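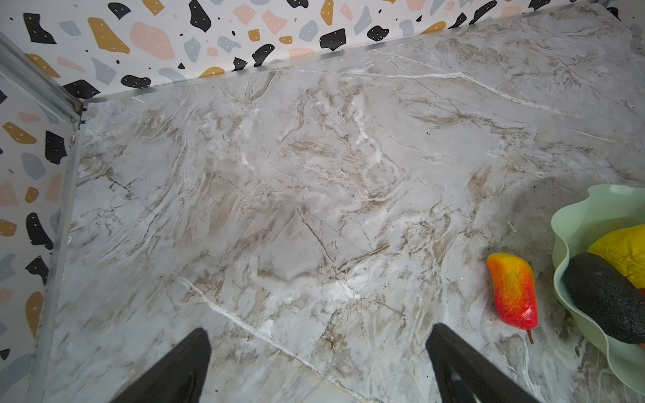 Brown and gray veining on a marble-patterned surface.

Mỹ Lại can spend a whole afternoon in the drawers at Povunar, and after one September visit I can see why. The place keeps 1,288 sheets of marbled paper, most of them pulled out of old account books, and she let me turn over as many as I liked.

I had always thought of marbling as the pretty stuff inside the covers. It's so much more! The color floats on a bath of thickened water, the maker drags a comb or a stylus through it, and a sheet is laid on top to lift the whole pattern in one go.

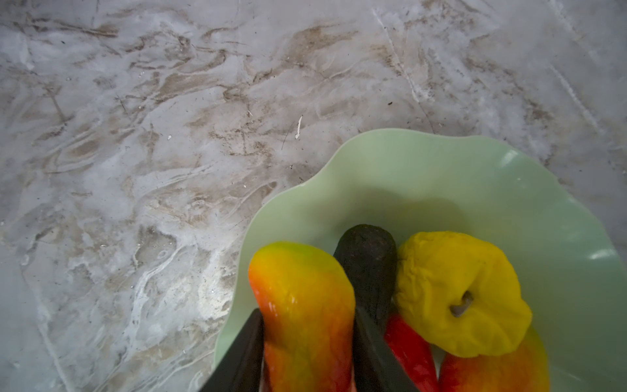
Lại learned at the Radulović workshop, where beginners made 13 sheets a day and kept one. She still works that way, with ox gall to help the colors spread and a comb with 90 pins that she set herself. Her favorites are the stone patterns, the oldest and plainest kind, just drops pushing against other drops.

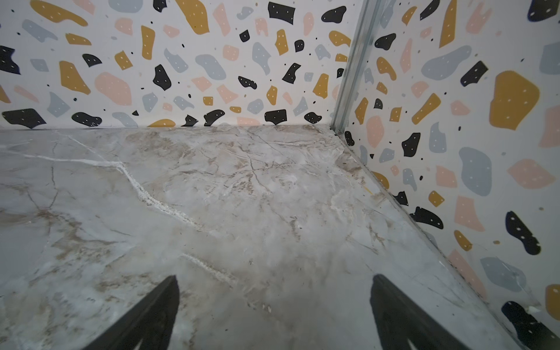

4 min read

Then there's the Trirov album (ask for it, it lives in a back drawer), with edges marbled to match the endpapers. I went through it twice and missed my train.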